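Stumow Two-Arm Tabletop Kit: Set-Up Guide
Section 4: Your first two-arm task

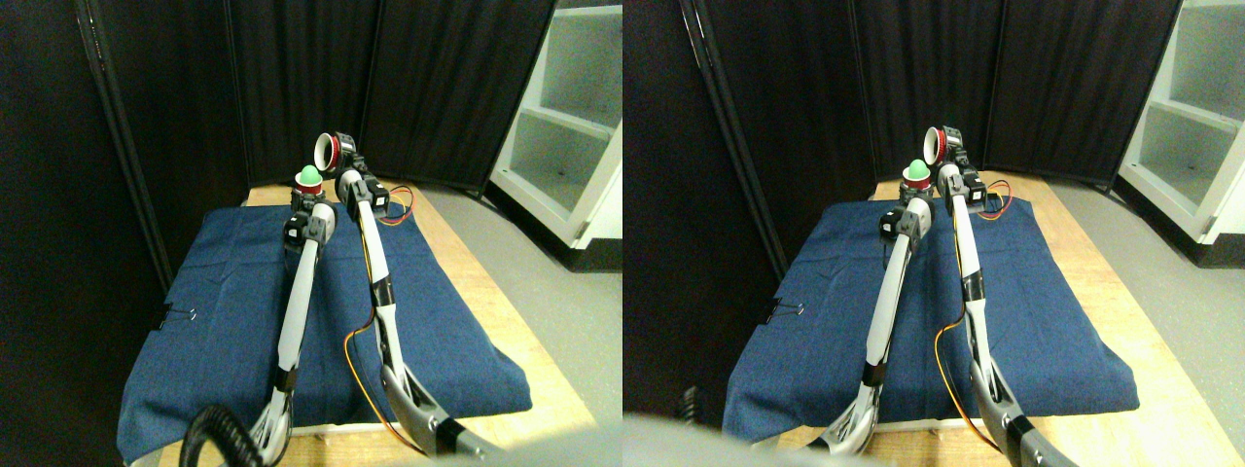

By now you've got both arms bolted down, wired up and passing the self-check from Section 3, so it's time for the fun part. Getting two arms to work together on one small job is where this kit really comes alive, and you don't need any programming experience to get there. Set aside an evening, put the kettle on and work through the steps in order.

What you'll need

Both arms, mounted and powered
The hand controllers
A thick, dark-coloured cloth and at least one binder clip
Two light objects to handle, such as plastic cups
The Vasiliu control software, installed and open on your computer

4.1 Prepare the table

1. Switch off both arms at the power supply.
2. Spread the cloth over the work area. Denim or canvas is great, and any matte fabric in a dark colour will do.
3. Clip the cloth to the table edge, well away from the path of either arm. A few wrinkles are fine, but flatten any fold tall enough to catch a gripper finger.
4. Check the wires running along each arm. There should be enough slack for the elbow to straighten fully and no loop hanging low enough to snag on the other arm.

Note: Avoid shiny tablecloths. Glare confuses the cameras, and we've had more support emails about vinyl than about anything else.

4.2 Set the meeting zone

The meeting zone is the patch of table both grippers can reach. The software slows the arms down inside it.

1. Turn on the power and wait for the steady light on each base.
2. In the software, open Workspace and choose Meeting Zone.
3. Using the hand controllers, guide the left gripper to the near corner of the zone and press Mark. Do the same with the right gripper at the far corner.
4. Set the minimum gap to 10 cm for your first run. You can bring it down later, once you've got a feel for the controllers.

CAUTION: Keep your hands, sleeves and hair out of the meeting zone whenever the arms are powered. The red stop button must be within reach of the person holding the controllers.

CAUTION: Never lift more than 800 g with either arm. An overloaded wrist can drop without warning.

4.3 Pick up and bring together

1. Place one object in front of each arm.
2. Lower the left gripper over its object, close it slowly and stop when the object no longer slides. Squeezing harder only tires the servos.
3. Repeat with the right arm. If you're holding a cup, try turning it on its side with the wrist dial so the mouth faces the other gripper.
4. Raise both arms clear of the cloth.
5. Bring them toward each other, moving one arm at a time.
6. Hold for a couple of seconds, then back the right arm away first.

It will feel clumsy to begin with! Vasanthi Siddiqui, who wrote the practice routines, suggests up to 10 tries before you change any settings. Most of the wobble is in our own hands, and it fades faster than you'd expect.

4.4 If something goes wrong

One arm stops and shows code 104: The gap between the grippers is smaller than the minimum you set. Press Release, back one arm off and carry on.

The gripper drops its object: Wipe the finger pads with a slightly damp cloth and let them dry. Smooth plastic is the hardest thing to hold, so swap in something with a bit of texture if you're getting frustrated.

The arm shakes when stretched out: Tighten the shoulder screws a quarter turn, then run the self-check again.

The cloth creeps toward you: Add a second clip on the opposite side.

Once you can bring the two objects together smoothly, save the run under a name you'll remember. You'll load it again in Section 5, where the arms play it back on their own.

Guide revised 2020-02-22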